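## 4.2 Clutter and tool use on the Undel bench

All episodes were recorded on a two-arm bench with a fixed camera and one camera at each wrist. The operators, Prantl and Magaña, drove both arms by teleoperation and were told to leave debris on the tabletop between episodes. Earlier sets collected by our group used a clean surface, and policies trained on them did poorly once the background changed. The set used here holds 1,038 episodes, of which 100 were held out for testing. Tasks range from passing small parts between grippers to work with hand tools.
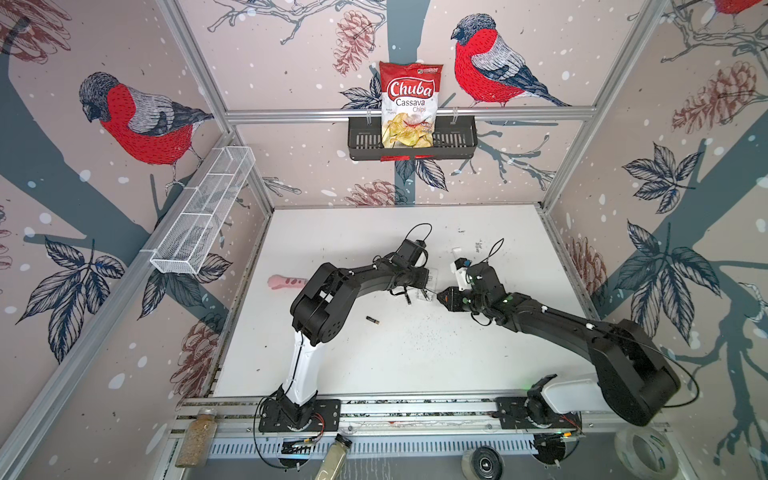
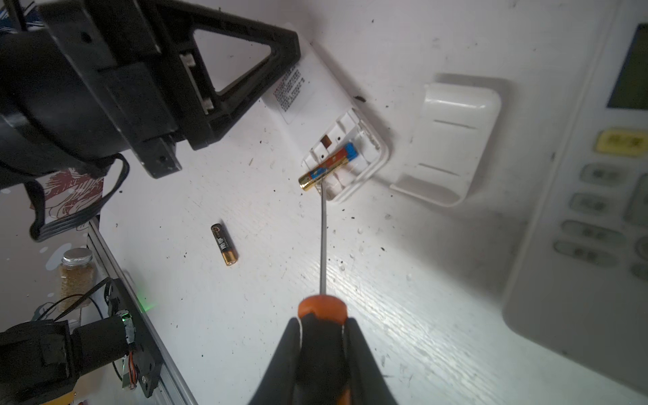
**Figure 2.** Two views from the Undel bench. First: fixed camera, both arms over the table, the left gripper holding a small clear plastic piece. Second: wrist camera, screwdriver tip against a AA battery in the open compartment of a remote control.

Why not remove the battery with the fingers alone? The fingers are too thick to get behind a seated cell, and squeezing it from above tends to load the compartment walls. A thin shaft needs less clearance and keeps the contact force low.

Each episode was capped at 1,500 control steps. Prying was labelled as a separate phase, starting at first contact between the tool and the cell and ending when the cell was free of its compartment. Shokri checked the phase labels against the wrist video, and episodes with unclear contact were dropped before training.

We compared 2 policies, one given the fixed view only and one given all views. They shared the same action space and training schedule. Results for the prying phase are reported separately in Section 5, as errors there were masked when scores were averaged over whole episodes.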